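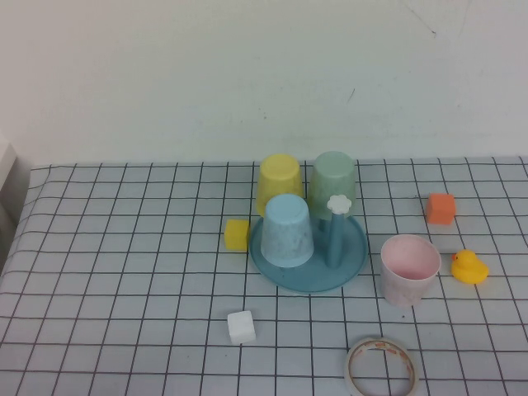

Abb. 2: Spielzeug-Abtropfständer mit drei pastellfarbenen, umgedrehten Bechern auf einem Tuch mit Gitterlinien.

3.2 Spielküchen als Anlass für Sortiergespräche

Besonders ergiebig waren in unserer Erhebung die Gespräche rund um das Aufräumen. In der Kita Sulow begleiteten wir 24 Kinder im Vorschulalter beim freien Spiel und achteten darauf, mit welchen Wörtern sie Geschirr ordnen, zuteilen und wieder einsammeln. Der Reichtum dieser Äußerungen hat uns begeistert! Schon in den ersten Sitzungen fielen Ortsangaben wie »drunter«, »daneben« und »andersrum«, die in den Erzählrunden derselben Gruppe kaum vorkamen.

Pastellfarbenes Kunststoffgeschirr, wie es Abb. 2 zeigt, gehört in vielen Einrichtungen zum Grundbestand. Für die Sprachbeobachtung ist es ein Glücksfall, denn die Teile gleichen sich in der Funktion und müssen im Gespräch über Farbe oder Lage unterschieden werden. Elf Kinder bildeten dabei spontan Vergleichsformen, acht davon mehrfach innerhalb einer Sitzung. Im Teilkorpus Lolgate finden wir bis zu zwei Selbstkorrekturen pro Spielrunde, meist beim Artikel oder bei der Präposition – ein wunderbar feines Signal für wachsendes Sprachbewusstsein.

Transkribiert wurde nach dem Leitfaden Ema, den wir im März um eine Kategorie für Zeigegesten erweitert haben. Äußerungen ohne erkennbaren Adressaten blieben erhalten und wurden gesondert markiert. Gerade in diesen Selbstgesprächen stecken überraschend lange Nebensatzketten, auf die Abschnitt 3.3 näher eingeht.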